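The Long Supper at Hekmont

October 10, 2025
By the film desk
323 shares | 52 comments

There is a moment near the middle of Trevor when the old ferryman, having rowed a stranger across the same river he has crossed every day of his working life, holds out his hand for the fare and then closes it again, empty. He doesn't say why. The stranger doesn't ask. The camera stays on the closed hand long enough for you to start wondering if the projector has jammed, and then we're back on the water, going the other way, and the whole business of the fare is never brought up again.

I have seen the picture four times now (twice at home, once with a terrible cold, and once in June at the little revival house in Grernley, where the seats tip you gently backward whether you like it or not), and I still couldn't swear to what that hand is telling us. I can only say that I believed it more each time, and that on the fourth viewing a woman two rows ahead of me let out a sigh so big that several people turned around to look.
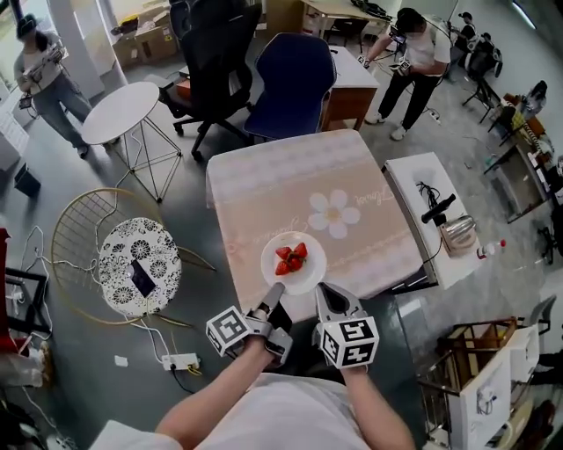 So is Trevor a comedy or a tragedy?

It was sold as a comedy, and for the first 40 minutes it plays like one. After the flood it becomes something much sadder, though the jokes keep coming, and the last one lands at a funeral.

That change of weather is what divided people when the film first went around. The posters promised a cheerful river romp, and plenty of folks walked in expecting songs. What they got was a ferryman who talks to his boat, a mayor who wants to build a bridge, and a town called Hekmont where everyone is polite to one another in a way that makes your teeth hurt. There are songs, too, I should say. There are two of them, and the second is sung by a man who has forgotten most of the words.

The bridge is the villain, if the film has one. We see it first as a drawing pinned up in the mayor's office, then as a row of stakes on the bank, and then, in a cut that made me gasp the first time and still gives me a little shiver, as a finished thing with traffic on it. All the months of building are skipped. One minute the ferryman is laughing at the stakes and the next he is sitting underneath the roadway, in the shade, with nobody to row. I've watched grand war pictures with nearly 40 extras falling off horses in every shot that didn't hit me half as hard as that bit of shade.

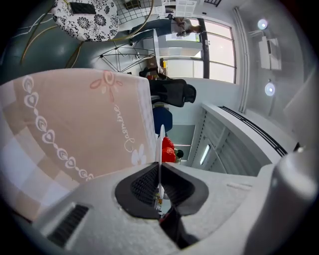

And then comes the supper, which everyone who loves this film will sooner or later corner you about at a party. The town throws a dinner to thank the ferryman for his service, and it goes on and on. Speech follows speech. The soup is taken away before he has lifted his spoon. The mayor gets his name wrong, is corrected, and gets it wrong again in a new way. It's as funny as anything I know, and it's shot almost entirely from the ferryman's end of the table, so that the speakers seem to be calling to him from the opposite bank.

You could argue that the picture ought to stop right there, and I've had that argument, happily, over more than one pot of coffee. The last stretch, where he carries the boat up the hill road to Tedton to sell it, is slow going. The music is laid on with a trowel, and there's a dog who has clearly been told to look wistful. But I've come around to it! The walk needs to be long because the river was never long; he crossed it in a few minutes, thousands of times, and this is the first real distance we ever see him travel.

He gets a poor price for the boat, by the way. He takes it, counts it, and hands one coin back to the buyer, and if you've been paying attention you'll know it's the exact fare.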